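From: Tudor Roman
To: saltska-allotments
Date: 2019-10-17
Subject: Re: Slug barriers, the Plaltwood leaflet

Ingvar Ketilsson wrote:
> The Plaltwood leaflet says copper tape keeps up to 54 per cent
> of slugs off pots. Has anyone on the Lalasby side tried it?
> I'm tempted to buy 20 metres before the winter.

I have, and I'd keep your money in your pocket. "Up to" covers a lot of ground, nought included, and the leaflet doesn't say who did the counting. It was printed by the people who sell the tape.

My lettuces with tape were eaten. My lettuces without tape were eaten. A smooth metal rim is no great obstacle to something that can climb a greenhouse.
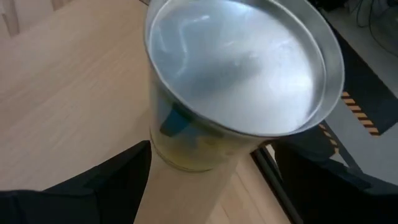 Montoya wrote back that I'd probably left a leaf hanging over the side, so they had a bridge and the tape never got a fair go. Fair point, one leaf would do it. But if the method fails whenever a lettuce grows, I'm not sure what it's for.

What I'd look at instead, going by two wet summers on plot 859:

1. Old food cans, both ends off, pushed a couple of inches into the soil round each seedling. They don't stop everything, and the small grey slugs come up from underneath anyway, but they cost me nothing. 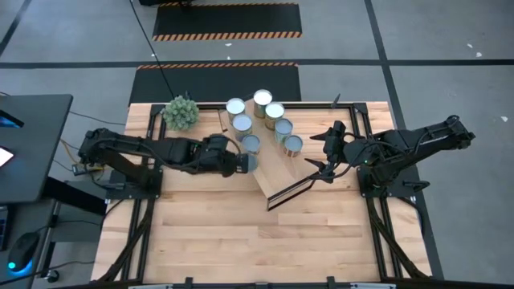 2. Going out with a torch. Dull, but I can see what I've caught.

3. Growing things slugs don't care for. Houseleeks and the other fleshy rosette types have never been touched on my plot - though I've read elsewhere that they will be, so make of that what you like.

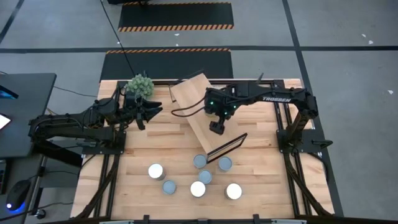
I'd also leave the nematodes until the soil warms up. Anyone ordering them in January is feeding the compost heap.

If somebody has side-by-side results, with the same soil and the same variety, I'd like to read them. "My neighbour swears by it" doesn't count.

Tudor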